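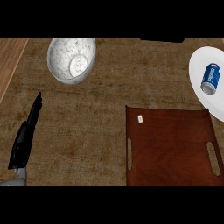 I finished the last batch of simulated tabletop examples in June, and I want to write down how it went while I still remember. The total is 1,516 runs that I was happy to keep. I had set out to get 2,000.

The project is called Jilari. It's a small learning system that takes a camera view of a table and a short written instruction, and produces movements for one robot arm. I work on it in the evenings. The movements have to be learnt from somewhere, and in my case they come from me sitting at a desk with a hand controller, driving a simulated arm and doing the task over and over.

The simulator is Fisik. I looked at two others and picked this one mostly on the grounds that it ran on my machine without a fight. It loads a table and a set of household objects, puts them in places drawn at random within limits I give it, and writes a line of text such as "put the can in the bowl". I then drive the arm until the instruction has been carried out, press a button to say so, and it loads the next one.

A layout I came to like had a white speckled bowl towards the back of the table, a plate off to the right with a blue drinks can lying on it, and a reddish-brown tray below the plate holding one very small white block. The arm comes in from the lower left. There is plenty of bare table between most things, so you can approach the bowl or the tray without worrying about knocking the other things.

The can was the object I did most work with. Standing up, a can is easy. On its side it is much harder, as the fingers have to be turned to match the way it is lying, and if you close them slightly out of line the can rolls. On a plate the rim is in the way as well. My first 13 attempts at a can on a plate all had to be thrown away. After that I slowed down, turned the wrist before going down and not during, and most of them came out fine.

The small block was a different sort of trouble. Seen from the table camera it is only a few pixels across, and I was often guessing at depth. I ended up leaning on the shadow of the gripper to judge height. That worked for me, but it did make me wonder what the model would be using. If it learns to watch the shadow, then it will be in difficulty under other lighting. I have since turned on random light positions for a portion of the runs. I should have done that at the start.

Things I would tell myself if I were starting again:

Decide what counts as a finished run before recording any. I changed my mind on this twice. To begin with I accepted a block resting against the edge of the bowl. Later I didn't, and I had to go back through everything and watch the endings again. That took four evenings.

Keep the failures in a separate folder. I deleted the early ones and I regret it. A run where the can is dropped and then picked up again is useful, since the model will drop things too and needs to have seen what to do next. I now keep any run where I made a mistake and recovered from it, and mark it as such.

Don't record when tired. The runs I made after eleven at night are visibly worse. The arm wanders, stops in mid-air while I think, then goes on. Those pauses are in the data, and a system that copies me will copy the pauses. My first trained version used to stop over the middle of the table for no reason I could find until I watched my own late runs back.

Vary where the arm starts. Fisik puts it in the same pose each time unless you tell it otherwise. I left that alone for the first 1,000 or so recordings, counting the ones I later dropped, and the model became quite good at getting from that one pose to anywhere and poor at getting from anywhere else.

Write the instructions in more than one way. The simulator's own wording is stiff. I wrote a few alternatives for each task by hand, such as "pop the can in the bowl" or "move the drink to the bowl", and they are swapped in at random when training. It's a dull job and I still have half the tasks to do.

On storage, each run is saved as a set of pictures plus the joint positions and the gripper state at each step. I was keeping it all on one drive. I now copy it to a second one when I finish for the night. The sorting and checking is done with a script I call Prultus, which flags runs that are far too long, runs where the gripper never closes, and runs where an object has fallen off the table. It catches most of the bad ones. It doesn't catch the ones where I did a different task from the one written down, which happened more often than I would like. I moved the block when I had been asked for the can, pressed the button, and carried on. Those I only find by watching.

As for results, the current version picks up a standing can nearly every time in simulation. A can on its side it manages perhaps half the time. The block is poor. It goes to the right part of the tray and closes its fingers on nothing, then carries the nothing over to the bowl with great confidence. I think more close-up views would help, so the next change is to add a camera at the wrist. It does mean the existing runs will need replaying to get the extra view, but the simulator can do that overnight from the saved joint positions, so I needn't drive them again.

I have also been asked by email whether any of this will carry over to a real arm. I don't know yet. The people I rent desk space from, Blöndal, have said I can bolt one to the bench in the back room, and I have been putting money aside for it. The surfaces in the simulator are reasonably convincing, the table especially, with its blotches and streaks, but a real can dents when squeezed and a simulated one doesn't. I expect to record some real runs on top of these and see how few I can get away with.

Next job is the wrist camera, then the rest of the instruction wording. After that I'll pick up the recording again and try to reach the 2,000. I've moved the desk so the window is behind the screen, and changed the controller's grip button to the left hand, which had been giving me a sore thumb on the right.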